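Reading Old Burglary Files: What Changed When Drollcombe Started Logging Entry Points

Final report, Introduction to Criminal Justice
Telma Ocampo, Dinesh Siriwardena, Iresha Akanda
Section leader: Tharindu Selvanayagam

Background

Our group looked at home burglaries in Drollcombe over two periods. In the first, officers wrote up each break-in as a free paragraph. In the second, they filled out a one-page form that asked for the entry point, the time window, what was taken and whether anyone was home. We wanted to know if the form made it easier to link one burglary to another.

Sources

The records office gave us 779 closed reports with names and house numbers blacked out. We dropped 68 of them. Most of those were garage or shed thefts filed under the wrong code, and a few were the same report scanned twice. That left 711. We did not have access to open cases or to anything involving a minor.

We also spoke with Ruwan Sikder, a retired property crimes detective, for one afternoon in April. He let us take notes but asked us not to record.

Method

Each report was read by two of us. We marked whether it stated the entry point, whether it gave a time window of under a day, and whether it listed stolen items in enough detail to recognize them at a pawn shop. When the two readers disagreed, the third read it and decided. Dinesh kept the spreadsheet. We used the Sarkar coding sheet from the course packet and added one column for tool marks.

Findings

The free-paragraph reports were uneven. Some ran two pages and described the pry marks on a back door down to the width. Others said "residence entered, items taken" and little else. The form reports were shorter, but nearly all of them named the entry point.

The clearest case was a set of five burglaries on the streets off Wulard Avenue. All were entered through a bathroom window while the owners were at work, and in all of them the thief took jewelry and left electronics. Three were written up before the form and two after. The link was made only when the fourth report came in, and a clerk went back through the old paragraphs by hand. One of the three early reports did not mention the window at all. It was matched later from a repair bill the owner had sent in with her insurance claim.

Sikder told us the form had a cost too. Officers stopped writing down small things that had no box, such as a dog that did not bark or a car a neighbor did not know. We found remarks like that in far fewer of the later reports.

Limits

We only saw closed cases, so our sample leans toward burglaries that were solved or given up on early. The two periods also had different patrol schedules, and we could not separate that from the effect of the form.

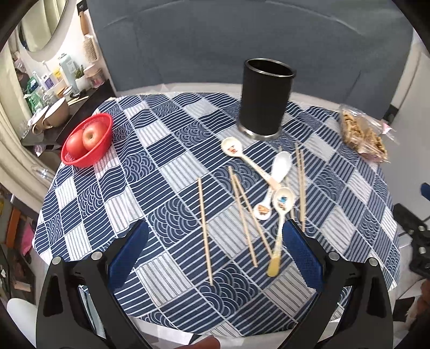 The black utensil holder on the patterned tablecloth
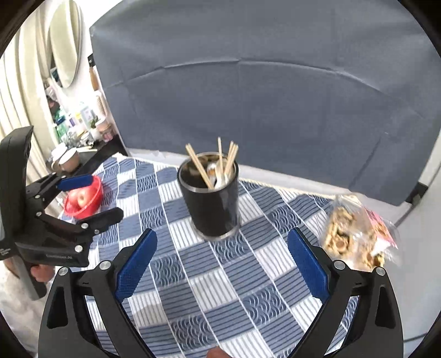 4 min read

Recommendations

Keep the form and add a blank space of at least five lines. Enter the older reports into the same database, starting with the ones that mention tool marks.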